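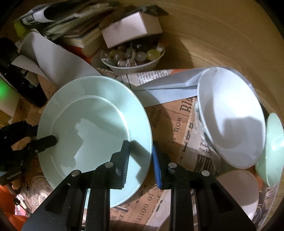
Figure 6. Rim grasp on a round plate, fingers open, before the close command.

6. Setting up the rim grasp in Dumo

Read this section after the camera calibration in section 5. The rim grasp is for plates, shallow dishes and bowls, where one finger goes over the edge and the other finger stays outside. In Figure 6 the rim lies between the two open fingers. The planner must reach this same relation before it is allowed to close.

Before you start
The Pruvura perception service must be running on port 2210. If you use the Purine simulator in place of the real arm, skip steps 7 and 8.

6.1 Load and check the rim model

1. Open the Dumo console and choose Grasp, then Profiles, then Rim.
2. Press Load. The status line changes from grey to green. If it stays grey, look in the log for error 1682 and see the note at the end of this section.
3. Press Fit Rim. The software draws an ellipse on the outer edge of the plate and a second ellipse on the edge of the well.
4. Check that the outer ellipse follows the true edge on all sides. Turn the view and check again.
5. If the ellipse jumps to the inner edge, increase Edge Preference by one step and press Fit Rim again.

Note: A smooth plate gives reflections, and the fit can take these for an edge. In Figure 6 there is a pale patch with a jagged outline in the well, and a dark shadow on the right side of the rim. Neither one belongs to the shape of the plate. Set Highlight Mask to On for glossy dishes. For shadows, use Depth Check as well, because the mask works only on bright areas.

Note: Printed paper under the dishes has many strong edges, and large letters are the worst case. Keep Texture Reject at Medium or higher on such a table. With High, the fit is slower but we did not see it lose a plate.

6.2 Choose the approach side

6. Open the Approach tab. Every possible grasp point is shown as a small mark on the rim. Delete the marks where a neighbouring object would stop the outer finger. A tilted bowl standing beside the plate, like the white one in the figure, needs more space than its base shows, so judge it by its upper edge.
7. Set Approach Speed to 60 mm/s for the first trial. You can raise it later in the profile.
8. Press Preview and watch the full path. Both fingers must stay open until the marker "Rim inside" turns green.

CAUTION: Keep your hands away from the table during step 8. On the real arm, Preview moves the arm through the path with open fingers — it is not only a drawing on the screen.

CAUTION: When two grippers work on the same plate, set Shared Object to On in both profiles. Without this setting each planner treats the other gripper as a fixed obstacle and may plan through the place where it will be one moment later.

6.3 Save the profile

9. Press Save As and give a name with the dish type and the side, for example plate_right.
10. Write your initials in the Comment field. Profiles without a comment are removed at the next update.

Error 1682: The rim model was saved by an older version. Open it in Esposito, choose Convert, and load it again. The colour of the dish is not kept in the conversion, so repeat steps 3 to 5.

Corrections to this section go to Ebere Tijani (planning) or Mabli Nicholas (perception). Continue with section 7, Closing force.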